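Shoelace Loosening in Junior Futsal: Effect of Knot Type and Lace Profile
Project report, Sports Equipment module
Authors: Edileuza Coutinho, Jeferson Sales, Kamrul Roy
Supervisor: Nayara Bittencourt

1. Background

Stoppages for untied laces are common in junior futsal. The under-11 coach at Kulow Futsal, Benedito Furtado, lets a player leave the court to retie and sends on a substitute. This keeps the game moving but costs the player court time, and in short practice games the loss is noticeable. We measured how often laces came undone and tested whether a change of knot or a change of lace made a difference.

Two variables were chosen. The first was knot type: the standard bow against a double bow, in which the finished loops are tied once more. The second was lace profile: the round lace supplied with most junior shoes against a flat woven lace sold as Titix. Shoe size, player weight and playing position were recorded but not controlled.

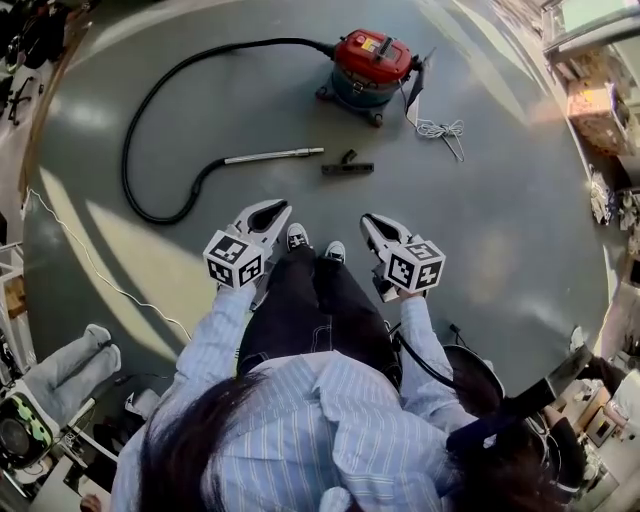 Loosening had to be scored by eye, without stopping play, so the contrast between lace and shoe mattered more than we had planned for. Dark laces on dark uppers were hard to score from the touchline and produced most of the disagreements between observers. A black sneaker with white laces and a white toe cap, seen from directly above against gray concrete, shows the state of the lacing at a glance. For this reason all test laces were white from the second practice on, and the first practice was dropped from the data.

2. Method

The group was made up of 20 players who trained at the Skernden hall in April. Each player used all four combinations of knot and lace over the test period, in an order drawn by lot. Laces were fitted and knots tied by one of the authors before the practice game, with the player standing. Both shoes always had the same combination.

Observation covered the practice game at the end of the session only. Drills were left out - they differ too much from one session to the next. Each game was watched by two observers, one at each touchline. An event was recorded when a knot had fully opened. A loose knot that still held was noted separately and is not used in the main result.

In total, 115 player-sessions were usable, giving 1,754 minutes of observed play. Sessions were excluded if the player had retied a shoe before the game started or changed shoes during it.

A bench test was run as a second check. A shoe was clamped by the sole, laced, tied, and struck against a rubber pad for 200 cycles at a fixed rate. The distance between the knot and a mark on the tongue was measured before and after.
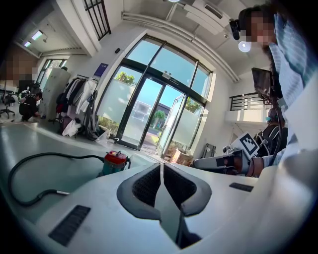 Glass entrance doors, right-hand panel open.

3. Results

The standard bow in round lace opened most often in play. Changing to the flat lace reduced the number of events, and changing to the double bow reduced it further. The double bow in flat lace did not open in any usable session. The ranking was the same for left and right shoes.

The bench test gave the same order for the two knots but did not separate the two laces. We think the clamp held the shoe too stiffly, so that the upper did not flex at the ball of the foot as it does in a turn. The bench figures should be read as a comparison of knots only.

Players took longer to untie the double bow. Several asked for help at the end of practice, and two of the younger ones pulled the shoe off with the knot still tied. Time to untie was not measured.

4. Discussion

The main weakness is the tying itself. One adult tied every knot, which removed a source of variation but also removed the conditions in which the problem arises. A child who ties a standard bow often crosses the loops the wrong way and gets a granny knot, and we did not test this case.
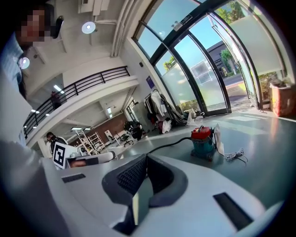
A follow-up in which players tie their own laces would need more sessions, as the spread between players is likely to be larger. It would also need a check of each knot before play, with the type of crossing recorded. Jeferson Sales has drafted a scoring sheet for this, based on the one used here.

Surface is a further limit. All games were played on the same court. The club plays its Norðdahl Cup matches on a harder floor, where impact on the shoe may differ.

5. Recommendations to the club

Teach the double bow at the start of the season and allow time for it before the first drill. Replace round laces with flat ones when they wear out. Keep the current substitution rule for untied laces.

Raw score sheets are held by Kamrul Roy and can be requested through the supervisor.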